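Looking after the hand grippers, station 4
Speaker notes, Skaveo user meetup, November 2021
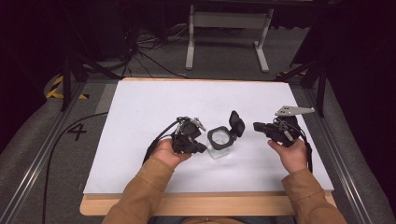 How often do the hand grippers need recalibrating?
Before each shift, and again any time a bracket, a jaw or a cable has been touched.

SLIDE 1 - who I am
Hubert Baran, station upkeep at Medden. Zofia Cieślak does the software side, she's in the second row, send the hard questions to her. Talk is 20 minutes, questions at the end. Keep moving, I always run long on the cables.

SLIDE 2 - what we run
One station. One table, white board on top, rails either side. Pair of hand-held grippers, operator sits and works with both. Jars, lids, small stuff like that. Everything wired, no batteries. People ask about wireless every time. Tried it, dropouts, went back to wire. Don't get stuck here.

SLIDE 3 - the morning check
Go slow on this one, people take notes.
- Power off. Wipe the jaws, dry cloth first, alcohol after if there's residue.
- Open and close each one by hand. Should feel the same all the way. Gritty spot = stop, pull the linkage.
- Wiggle the bracket plate. Any play at all, tighten it, then recalibrate.
- Run a finger down the cable from the housing to the first tie. Feeling for flat spots.
- Power on, left first. Wait for the zero. Then right.
Left first matters for us only becuase the software names them in the order they come up. Zofia wants to fix this. Has wanted to for a while.

SLIDE 4 - cables
The big one. Most of our faults are cable faults. Not the gripper, not the board, not the driver. Strain at the back of the housing where it bends.
What we used to do: tie the cable tight to the housing. Bad. All the bending lands in one place and the core breaks inside where you can't see it.
What we do now: leave a loop. Big enough that the wrist can turn all the way over and the loop never goes straight. First tie goes after the loop.
Floor runs - keep them away from where the chair goes. We lost a whole afternoon to a chair caster. (pause, somebody always nods)
Swap the cable, don't splice it. I spliced one. It lasted until lunch.

SLIDE 5 - error 637
Show of hands, who's seen it. On our setup it means the jaw position and the motor position don't agree. Manual says replace the encoder. We have replaced exactly zero encoders for this.
Order we go in:
1. reseat the connector
2. swap in the spare cable
3. check the jaw screws, a loose one lets the jaw slip on the shaft
4. clean and re-zero
5. then, ok, the encoder
Write down which step cleared it. We didn't for the first few months and I wish we had.

SLIDE 6 - wear
Jaw pads. Ours get changed at 3000 cycles, the counter is in the log. Smooth glass is hard on them, the pads glaze over and then you squeeze harder and then the linkage wears too. Change both sides of the pair together even if one looks fine.
Linkage pins: tiny drop of light oil, wipe off the rest. Too much oil and it creeps onto the pads. Ask me how I know.
Screws: low strength threadlocker where metal goes into metal. Not into the plastic, some plastics crack. We cracked a housing that way. Jorna sent a new shell, took nearly 2 weeks.

SLIDE 7 - the board and the table
Short. Board has to stay flat and stay put. Corner marks in pencil so if it shifts you can see it. Wipe it down at the end of the shift, smudges and tape glue show up in the recordings and then Zofia comes to find me.
Stands: mark the feet positions too. Cleaning crew moves them. Every time.
Lights before cameras, let them warm up.

SLIDE 8 - spares shelf
What to keep: two cables, one set of pads, one bag of screws, one complete gripper already calibrated. The complete one is expensive, get it anyway. Swap it in, keep working, fix the bad one on the bench. Ostrowski does our bench repairs when it's past what I can do with a hex key.
Label the spare. Label the broken one more.

SLIDE 9 - the log
Paper, hangs on the rail. Date, which hand, what you did, initials. Tried a spreadsheet, people stopped filling it in. Paper gets typed up once a week, by me, badly.
If short on time skip to here from slide 6.

QUESTIONS
Likely ones: price (don't know, ask Jorna), wireless (see slide 2), can one person do the check alone (yes), can we have the checklist (its on the table by the door, take one).
Hand the mic to Zofia for anything about the naming order. Bring the old cable to pass round, and get it back.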